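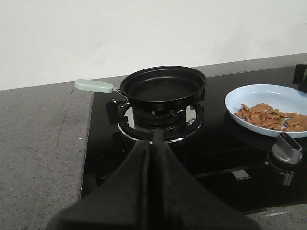
Fig. 4.1. A small nonstick frying pan on a gas burner.

Chapter 4
Cooking on Gas

In this chapter you will learn to name the parts of a gas cooktop, match a pan to a burner, and set out a work area before lighting the flame. Read it before the first kitchen session. The terms in it are used again in Chapter 5, on sauces.

A gas burner has a head, where the flame comes out through slots or ports, and a support, which holds the pan above the flame. The support is made of several arms. A small pan may reach only the inner ends of these arms, so check that it sits level before you let go of the handle. Turn the handle to the side — never out over the front edge, where a sleeve can catch it.

Nonstick pans need a low or medium flame. The flame should stay under the base of the pan and should not climb the wall. Use up to 60 seconds of preheating with a little oil, then add the food.

4.1 The Work Area

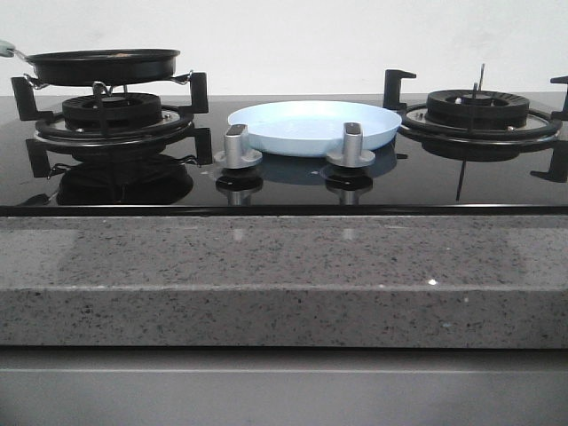

Plovstead, December 3, 2020

Lena Zieliński teaches the first-year cooking course at the Lellier school, and she begins it with a pan, a plate and one cooktop. The pan is on the left burner. The light blue plate is between the two burners, behind the knobs, within easy reach of the pan for a fried egg or a pancake.

Students copy this layout and then talk it over. A plate set down on the glass can get warm from a burner next to it, and some cooks prefer to keep it on the counter. Zieliński accepts either place, provided the cook can turn both knobs without reaching across a flame.

Before lighting, look at the burner head. Crumbs or dried milk in the slots give an uneven flame — clean them out with a dry brush once the burner is cold. Wipe the glass last.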